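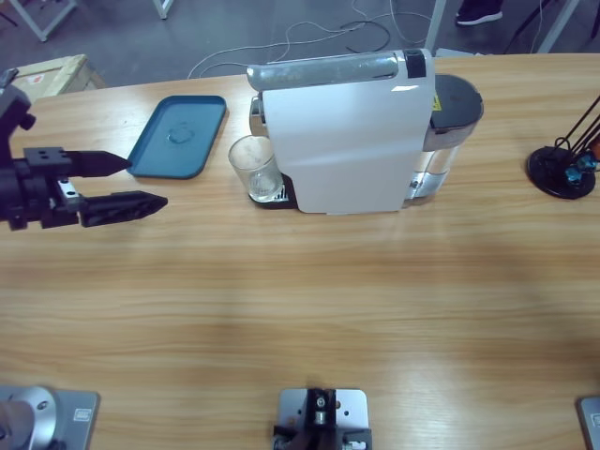
## Plakico's treasury head on replacing bank lines with a receivables facility

Plakico closed its new receivables facility in December, after a process that took 15 months from the first lender call to the first draw. The facility has a limit of $700 million and replaces four bilateral revolving lines that the group had renewed year by year. Wegener arranged it and holds the largest share. Invoices issued by two operating companies, Plinholm and Asent, make up the pool.

The group's head of treasury agreed to go through the terms on condition that pricing stayed out of the article.

The old lines were cheap, the treasury head said, but they came up for renewal on different dates and carried different covenants. "One bank tested leverage on gross debt. Another tested it on net debt and capped the cash we could deduct. We were running separate compliance models for what was supposed to be the same balance sheet."

Under the new structure there is one borrowing base, calculated monthly. Receivables more than 90 days past due drop out. So do amounts owed by group companies and anything above a set share from a single customer. What is left is multiplied by an advance rate, and the result is the most Plakico can draw, up to the limit.

At the last reporting date the gross pool stood at $846 million. Asked how much of that was eligible, the treasury head would only say that it supported more than the group had drawn.

"People look at the limit and assume it is cash," the treasury head said. "The limit is a ceiling. In a slow quarter the base is what binds, and the base falls when sales fall. We had to show the board a downside case where availability shrinks in the same month that customers pay late."

The board asked for a buffer in response. Plakico now keeps a minimum of undrawn availability plus cash, tested internally each month. The figure is tighter than the one in the loan documents and is not shared with lenders.

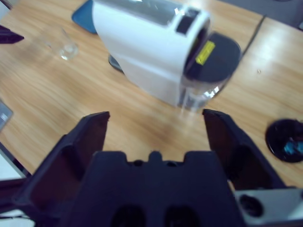
Most of the delay came from data. Plinholm had invoiced from a single ledger for years and passed the field exam with minor comments. Asent had two ledgers left over from an earlier merger, and credit notes were posted in one of them without a reference to the original invoice. Wegener's examiners treated every unmatched credit note as dilution, which lowered the advance rate on the whole Asent portfolio in the first term sheet.

"It was a fair reading of what we gave them," the treasury head said. "We stopped the process, rebuilt the credit note history and sent it again. The advance rate came back up. Most of the cost was staff time."

The choice between a secured facility and a bond was also discussed. According to the treasury head, a bond would have left the group holding cash it did not need for half the year, with interest running on all of it. The receivables facility can be drawn and repaid on two business days' notice, and it follows the group's seasonal working capital fairly closely. Against that, it takes the best short-term assets out of reach of other creditors.

"Our trade credit insurers asked about that before anyone else did. They wanted to know what would be left for unsecured creditors. We gave them the same downside case the board saw."

Two insurers kept their limits on Plakico unchanged. A third asked for quarterly accounts and received them.

On accounting, the facility stays on the balance sheet. The group keeps the credit risk on the invoices, so the receivables are not derecognized and the drawings are shown as short-term borrowings. A true sale structure was priced and set aside. "The headline leverage would have looked better, and the rating model would have added it straight back," the treasury head said.

Future changes are limited. Lenders have agreed in principle to admit a third seller once its ledger has been through a field exam, and the documents allow the concentration cap to be raised for investment-grade customers. The treasury head expects to use the second option first. The next borrowing base certificate is due to Wegener by noon on the tenth business day of the month.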